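Home Visits Workshops Notes Contact

Search this site Type and press enter Go

Open day at the Vusto towel house, Iscombe

On Tuesday I took the bus number 54 to Iscombe, where Vusto opened its house for visitors. I expected a shop with a small show, but they let us stay the whole afternoon and handle everything. Vusto takes back towels from small hotels, repairs those which are worth it and folds them for sale again.

The first room is for sorting. The towels lie on shelves by colour and one is allowed to touch them. I learned there to look first at the woven band, as the edge gets tired much earlier than the middle.

Then we went upstairs to try the folding. Hold the towel by two corners, pull the top edge straight, let the lower edge come down on the table - and only then fold. At home I always fold in the air, and it is never even.
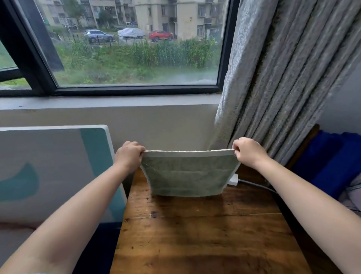
My first towels were crooked and I had to open them again. The old fold line helps if it is in the right place, otherwise it pulls your hands the wrong way. After half an hour I was quicker, but still far from the woman who worked next to me. She does 100 in a morning and talks all the time.

The tea was good and the cake was finished before 4. I bought two bath towels with a small repair, which I can hardly find now. For the next open day, bring cash and come early, the stairs are narrow.

Recent visits
Kammont paper mill, the drying loft
A morning at the Yook button fair
Iscombe market in the rain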